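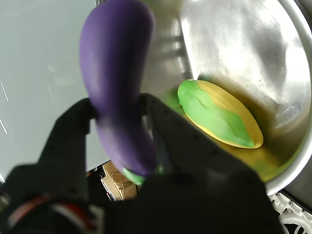 Corentin Pichon wrote in to tell me that my eggplant parmesan failed because I skipped the salting, and that anyone who skips the salting deserves what they get.

I've thought about this all week. I did skip the salting. I skipped it because I'd read that modern eggplants have had the bitterness bred out of them, and I liked that, being a person who will believe any piece of science that saves me half an hour at the sink.

So on Saturday I did it his way. Two big ones from the market at Gurthorpe, sliced, salted, and left in the colander with a plate on top and a can of tomatoes on the plate. I went off and read the paper. When I came back there was a brown puddle on the counter and the slices had the look of something that had been through a divorce.

I rinsed them. I patted them dry with a good towel, which is now a bad towel. Then I fried them, and I'll admit they drank less oil than last time. Last time they drank the bottle.

Miah had three helpings and said it tasted the same as before. I asked her to think about it a little longer. She thought about it and said maybe saltier.

My neighbor Sverre Ljungberg bakes his slices at a heat he won't disclose and claims it's better for the heart. I've eaten it. My heart was not in it.

Corentin, I'm calling this one a draw. The texture was better and I'll give you that in writing. But I've got 14 people coming for my sister's birthday in January, and if you think I'm standing over a colander for all of them, you can come and hold the can of tomatoes yourself.

Next week, zucchini — I already have too much of it.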